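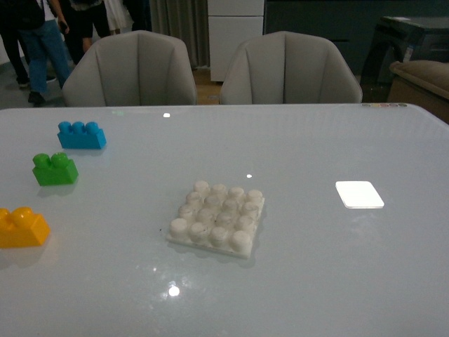
October, brick bench, afternoon

Took most of today over the reset rules for the plate task, which I had assumed were settled. They were settled three times, by three people, each in a different comment thread.

Where we've landed, until Lachlan Henare finds a hole in it:

Start layout. Blue, green and yellow off the plate, studs up, on the left. White plate near the middle, white tile to the right of it. The plate does not get squared to the table. I caught myself squaring it again this morning, out of good manners, and had to go back and spoil it. A policy that has only met tidy plates is going to have a bad time at Rundutstead.

Tabletop. Glossy, and we're keeping it. Milletti asked for a matte cover, and I see why, with every ceiling light turning up a second time in the surface and the white tile glaring as if it had been plugged in. But the acceptance sheet says "ordinary office furniture," and this is about as ordinary as it gets. Lighting goes in the run header from now on. "Normal" is not a lighting condition. (I wrote "normal" in most of last month's headers.)

Cleaning. Wipe the plate between sessions, never between runs. Specks on the studs are allowed. Lama Farah wants a written limit on specks. I said I'd think about it and have now thought about it.

People. This one matters. The bench is in a shared area and people walk past behind the chairs. Proposed rule: anyone may pass on the far side of the chairs while we're running, but if a person comes between the chairs and the table, the operator stops. Stops, as in presses the button, as opposed to saying "careful" in a rising tone. Log it as an interruption and don't count it as a failure. Pryor's draft had a 2000 mm keep-out on all sides, which would be lovely if we also owned the corridor.

Retries. Two attempts per brick, then mark it failed and move on. No nudging a brick back into reach "to be fair to it." You know who you are, and so does the log.

Sign-off. Two names on every reset sheet, both present at the time. Bruris will ask for these at review, and last time nearly half had my initials in both boxes.

Still open: does a brick seated on one row of studs count as placed? Lachlan says yes, Lama says no, the spec says "attached." Asked for a ruling by email. Sheet stays in pencil until I get one.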